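Dry slope season is back!

18 May 2021

Well, we finally got our skis on again. After a winter of staring at webcams of snow I wasn't allowed to visit, I spent all of last Saturday's petrol money (and then a bit more) on getting to the reopening session at Prirndale, and I'd do it again tomorrow.

If you haven't been since they relaid the top half, the new matting is a lot quicker than the old stuff. I came off the first kicker with far more speed than I meant to and landed on my hip, so wear something thick. Long sleeves and gloves are a must, they won't let you on the tow without them. The long rail has moved over to the left of the run and there's a proper flat box for beginners, which I spent most of the evening on, grinning like an idiot.

We had 24 riders out, a nice mix of skis and boards, and the jam at the end was won by a lad from the Skirnamholm club with a switch 270 on to the rail that had the whole queue shouting. Second place went to one of our own juniors, who only started in March! I came 22nd and I'm very happy with that, thank you.

Next one is at Ollitgate, which is smaller and steeper and has the better chips. Entry is the same as last year, you pay at the hut, and helmets can be hired if you get there early. I've got two spare seats in the car from Skirnamholm if anyone wants a lift, just reply to this email.

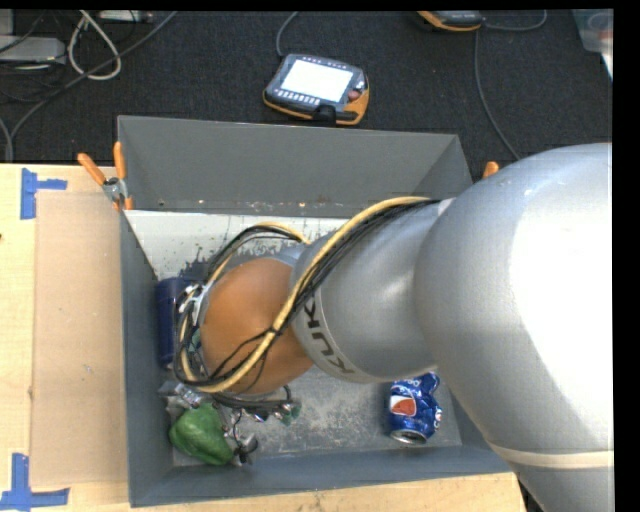
Bring a flask as well, the café there shuts before the last runs, and it gets properly cold up by the tow once the sun drops behind the trees.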